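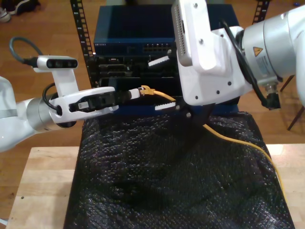

21 February 2023

Read the draft licensing rules for electrical and data cabling contractors again this morning, start to finish, 141 clauses. The Tultdale register still has two classes of entry and the draft makes it four. Structured cabling moves out of general electrical and gets a class of its own. I hold the general entry, renewed last June, and clause 27 says existing holders carry over only if they can show logged work in the new class.

Went through my job sheets for that. The Climlow school job counts, as does the Plirum warehouse. The Orozco offices are doubtful: we pulled the cable but another firm terminated and tested it, and the draft defines the work as "installation and termination". Wrote to the board's office asking whether "and" is meant strictly. Their automatic reply says up to 30 working days. The consultation closes before then.

Bond goes up as well. The draft sets it per class held, so keeping both general and cabling means two bonds, or one combined bond with a schedule attached. The insurer's form has no space for a schedule. Rang them, held for a while, was told to put it in a covering letter.

Practical test: 40 questions on paper, then a bench session. Pass mark not stated anywhere I could find. Clause 12 refers to Annex C and the copy on the website stops at Annex B - downloaded it twice to be sure.

Started my response to the consultation. Main points so far are the wording on termination, the missing annex, and the fee for holding a second class, which is the same as for the first although the background checks are only done once. Need to look up what the old rules said about lapsed entries. Van tax also due.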